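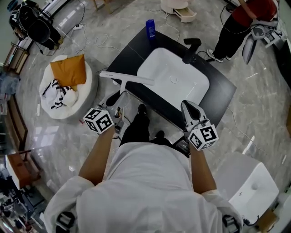
Jinlong Fan said the river was on the wrong side of the school. He said it twice on the phone, slowly, as if I might be writing it down, and I was.

"Which school?" I asked.

"The one in Zolumgate. On your map the kids have to cross the water to get there. They don't cross any water. I walked past it this morning."

I pulled up the sheet. The school was a gray rectangle on the east bank, and the houses were all on the west. I had looked at it for a month and seen nothing wrong with it, but I had never been to Zolumgate. I had been to the office in Ekitz, the cafeteria in Ekitz, and the parking lot.

"I'll check the source layer," I said.

"Check it today. The district prints in July."

The layer had 3,819 buildings in it. They had been traced from air photos by two people, and each building carried the initials of whoever drew it. Both people had the initials J.F. One was Jinlong Fan, who was now standing in a wet field with a phone. The other was Jinlong Fang, who had left the company in the spring and was working for Husar, up the valley. When they were both here the mail used to go to the wrong desk, and for a while they had lunch together just to trade envelopes.

I opened the river next. It came from an older survey, done before the flood. After the flood the water had cut through the bend and taken a shorter way south. The old channel was still there, a line of willows and mud, and on the photos it looked like a river if you wanted one. Somebody had wanted one.

I selected everything between the old channel and the new one. The count came up in the corner: 1,017. All of it was drawn on the wrong bank, the school and the clinic and a street called Tian Street with its bus stop.

I called Fan back. It was almost four.

"It's not the school," I said. "The school's fine. It's the river."

"How much of it?"

"The whole bend."

He didn't say anything for a bit. I could hear a truck go by, then a dog.

"Did I draw it?" he asked.

I looked. The river had initials on it too.

"It says J.F."

"That doesn't help."

"No."

I called Husar and asked for Jinlong Fang. She came on the line chewing something. I told her about the bend, and she said oh, that bend, and then she said she had left a note. I asked where. She said on the layer, in the comments field, the one that cuts off after 90 characters.

I found it. It said: River here follows pre-flood survey for now, photo shows new cut to the west, DO NOT use un

"Until what?" I asked.

"Until Jinlong goes out and walks it," she said. "I gave it to him before I left. Maybe I gave it to somebody else. Is he there?"

"He's walking it now."

"Well, then."

I stayed late and moved the river. It isn't hard work. You take the old line apart point by point and put down a new one, and Fan sent me positions from the bank every few minutes until it got too dark for him to see where the mud stopped. He had more than enough by then. The new line was shorter than the old one and a good deal straighter. I left the old channel in as a dashed line – the willows were real, after all – and I typed both names out in full in the box for initials. The program took the first two letters and dropped the rest.

At nine Fan called one more time. He was in his car with the heater going.

"There's a footbridge," he said. "Behind the clinic. It goes over the old channel. There's grass under it."

"Do you want it on the map?"

"People use it," he said. "I used it."

I put it in.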